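Chapter 3
Clearing the Desk: Your First Class Project

Before you start: finish the safety sheet from Chapter 2. Know where your stop button is. Know it without looking.

What you will learn
Splitting a chore into short moves
Picking a grip for thin things and round things
Keeping a run log other people can read
Using the grid to say where something is

Last chapter the arm moved blocks. Blocks are easy. Flat sides, same size, they stay where you put them. Desk stuff is different - a pen rolls, a booklet lies flat and gives the fingers almost nothing to hold. This chapter is desk stuff.

The Sudstead robotics class has used this project as its opener for three terms. Teams get a table with a grid, one arm, and a handful of things off somebody's desk. The job is to tidy up. Sounds small. It takes most of the term.

Start with the flat object. Before any motion, write down which grid lines its edges cross and which way the cover faces. Then decide where the fingers go. A corner? The spine? Thick side or thin side?

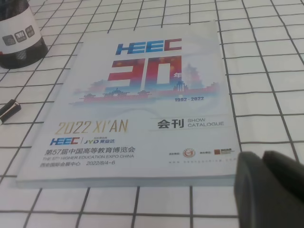 We lost a whole afternoon going for the middle of the cover, a team wrote in the shared log. Push it to the table edge first and let it hang over a little, then pinch. Another team answered one line down that pushing was cheating. It isn't, pushing is a move like any other. Log it as a push.

3.1 Short moves

Write the chore as a list a tired person could follow. Reach. Line up. Close. Lift. Check. Carry. Lower. Open. Back off. If one line has an "and" in it, split it. Most teams forget Check and then spend a week watching the arm carry air across the table.

Keep every attempt, good or bad. Last term's log ended at 1,172 attempts, and the bad ones were the ones people went back to read. Note the start spot, the grip, the speed setting and what went wrong. "Failed" is not a note. "Slid out left during lift" is a note.

Lim is the name of the logging sheet we use all through this book. Curodix is the motion program. You can do the exercises with other software but the menu names wont match.

3.2 Round things

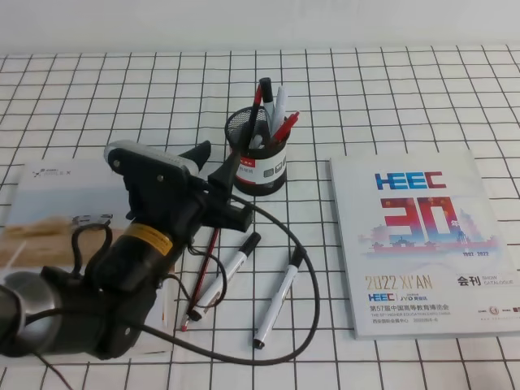
Pens want a different plan from booklets. Come from above, fingers on either side of the barrel, and turn the wrist to match the way the pen lies before you close. If you close first and turn after, the pen swings. Two markers lying nearly parallel, like the white ones with black caps in front of the holder, can share one wrist angle, so try them one after the other. Do a pencil seperately. It's a different barrel and it needs its own line in Lim.

Dropping a pen into the holder is harder than picking it up. Tip over the opening first, then lower, then open. Watch for whatever is already standing in there and leaning out over the rim. Start slow - speed setting 28 is plenty. Teams that jumped to 65 in the first week mostly knocked the holder over.

Check your cable too. It has to follow the arm through the whole move, so run the path once with the gripper empty.

Try it
1. Pick one flat thing and one round thing. Write the short moves for both.
2. Run each list by hand, your own fingers only, a partner reading the lines out loud. Fix the list.
3. Now the arm. Log every attempt.
4. Trade logs with another team. Can they set up your table from your notes alone?

Teams entering the Onex student round in November should save the logs from step 3. The entry form asks for them.

Next: 3.3, Grip force, and why the booklet bends.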